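How Does a Robot Know What a Pear Is?

It doesn't, at first. To a robot, a picture is a big pile of numbers. A program called Murín sorts the pile and makes guesses: pear, bowl, pen.

Murín practices in a pretend kitchen made by a computer, where dropping things costs nothing – and there is no mopping.
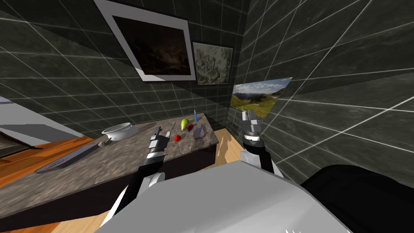

Making a Plan

Next, the planning software picks a path for each of the 2 arms. It may test 60 paths before choosing one. You just grab the pear. Show-off.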